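Laizer Table Settings

README, version 4

Laizer is a collection of recordings of small table-setting jobs: putting out a bowl, moving a cup, getting everything onto a mat, clearing it again. It is meant for people who study how dishes are arranged on a table and who want a lot of short, similar recordings with ordinary tableware in them.

Contents

The collection holds 1000 recordings in 40 folders. Each folder covers one arrangement. Inside a folder you will find the recordings, a text file called setting.txt with the list of items used, and a file called notes.txt if whoever did the session had something to add. Many folders have no notes.

Folder names start with the kind of base (mat, tray, bare) followed by the items from left to right, so mat-bowl-cup is a mat with a bowl on the left and a cup on the right. Left and right are always given from the fixed camera's side of the table.

Tableware

Most of the items came out of a kitchen cupboard and a few were bought for the purpose. We kept to bowls, cups, plates and small dishes. No glass, no knives. Items are listed by color and type only, for example "gray bowl, wide" or "blue cup, tall". Please use the same names if you send corrections.

The round brown mat is the base for all the mat folders. The wide gray bowl and the tall blue cup are the pair we used most, and mat-bowl-cup is a good folder to start with if you only want to look at one.
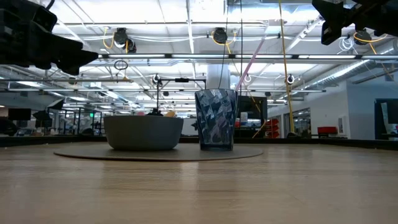 Known problems

The low view does not show the inside of the wide bowl. If you need to know whether something was put in it, go by setting.txt.

The blue cup is translucent and its patterned surface catches the light, so its color can shift from navy to a pale lavender. It is listed as blue everywhere.

In 400 of the recordings the setting is left in place at the end. The others finish with the items cleared off the base. This is marked in the index under "end", as either "set" or "cleared".

Two folders from October were named with left and right swapped. They have been renamed - older copies will still have the wrong names.

Changes in this version

Folder names now all lowercase. Duplicate entries removed from the index. Item lists checked by Wanda Fitzsimmons and Radomír Tichý.

Contact

Corrections to setting.txt files go to Valentin Eder. For anything else, write to Gion Wyss and give the folder name.

Last edited Fri 10 September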